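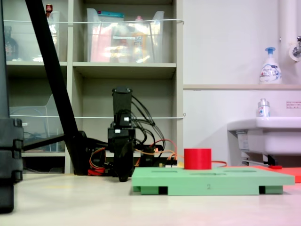 Went to the Zetorus open day in August, mostly for the biscuits. They had the little black arm out at the back and a red cylinder to keep it busy. When I looked over, the cylinder was standing on the green board with the 2 on it, and I've had house guests achieve less.
Posted by silviu_o, 4.40 pm
Print this | E-mail this

Re: open day
marama_b wrote: Harsh. Sevim Sezer gave a good talk and the cables alone were worth the bus fare. 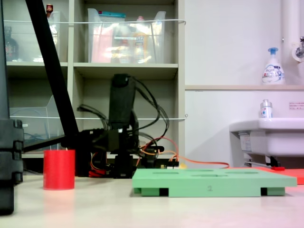
Did you have to book? You put your name down at the desk and they let people through in groups of eight.

umutk wrote: I'd call it a toy demo. My niece posts shapes for nothing.

marama_b wrote: Your niece has eyes and thumbs, Umut. Try it with a gripper.
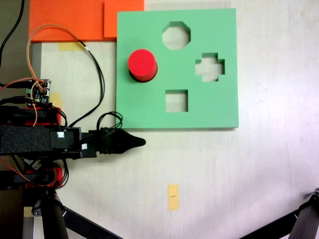 Zetorus Open Day Notes, no. 4, p. 8

silviu_o wrote: Got the handout too. It says "a relaxed afternoon". I stood for 40 minutes. Going again next year, obviously.

umutk wrote: Save me a biscuit.

Contact us | Copyright Lodville Forums | Back to top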